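Mandagi > Who We Are > About Us

About Gosus

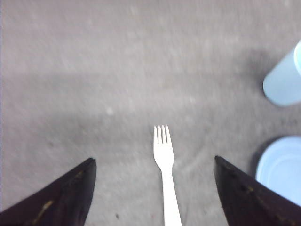 Gosus supplies cutlery and plates to office lunchrooms in Fovville, and we don't think much of most promises made in our trade. Itziar Garrido started the firm after reading 41 catalogs that all called their forks "unbreakable." We still sell the plain white plastic kind, four tines and a long flat handle, and we won't tell you it will change your lunch. It may well end up on the carpet.

Nuria Ejigu tests each new line before we list it. Last year she turned down 104 — including a few our own suppliers swore by. If a "green" label comes with no paperwork, we leave the label off. Orders ship from Ralden every January through December, holidays excepted.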